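Lavico Household Money Planner

Your whole year of money, in one place you'll want to open

Thanks for stopping by! If you've landed here, chances are you have a drawer somewhere with last year's tax papers in it, a couple of super statements you meant to read, and a notebook with three pages filled in from the January you decided to get organised. We've had that drawer too, and the Lavico planner grew out of it.

Bhupendra Dhillon started putting the first version together for his own parents, who had run a fruit shop for most of their working lives and kept every figure that mattered in their heads. When they came to retire they wanted to know what they had, what was coming in and whether they could afford to help with a grandchild's school fees, and it took the family most of a winter to work it out. The pages he ruled up at their kitchen table are still in the book, tidied up a little, and you'll find them in the section called Where Everything Is.

What you get

The planner is a ring binder with 161 printed pages, grouped behind tabbed dividers. There's a monthly spending section, a section for debts and home loans, one for superannuation and investments, one for insurance, and a long one at the back for wills, powers of attorney and the names of people your family would need to ring. We've left plenty of room to write, and the paper is a good weight, so a fountain pen won't bleed through (we've had letters about this, lovely ones, and we did listen!).

The year runs from July to June to match the tax year. Pages aren't dated, so you can start whenever you like, and if you skip a month while you're away or just fed up with the whole business, you won't have wasted anything.

Choosing your edition

The Lavico Single is made for one person's finances, and the Lavico Shared has two columns on every page for couples who keep some money together and some apart. Quite a few grown-up children buy the Shared edition to fill in alongside a parent, and it does very nicely for that.

Mirno is our slimmer book for people in their first few years of work. It has 70 pages, leaves out the estate section and spends a lot more time on rent, car costs and building up a buffer. The savings chart in the front goes up to $2,000 in small steps, and you colour it in as you go. It sounds childish and people love it.

Refill packs are available for all editions. Your old pages lift straight out and can be stored in a Grerel archive sleeve, which is sold separately and fits in an ordinary filing cabinet.

A few things worth knowing

The planner is a record-keeping tool. It doesn't give financial advice, and it can't tell you which fund to choose or whether to fix your home loan. If you're weighing up something big, please talk to a licensed adviser, and do take the binder along with you, as it will save you both a good hour of hunting for numbers.

Please don't write passwords or PINs in it. There's a page for noting where those are kept, and that's as far as we'd go.

Orders for practices and community groups

We supply advisers, accountants and neighbourhood centres, and can print your name and phone number on the inside cover. The largest single run so far was 800 binders for the Abou Jaoude practice, who hand one to each new client at the first meeting. Printed orders take a little longer, so if you'd like them for Christmas please get in touch well before December.

Postage and returns

Single orders are packed each morning and anything that reaches us before 11 am goes out the same day. If the planner isn't for you, send it back unmarked with the dividers still in their wrap and we'll refund the purchase price. Pages with a printing fault are replaced free, and you needn't return the faulty ones.

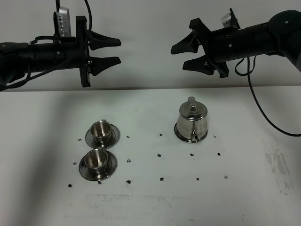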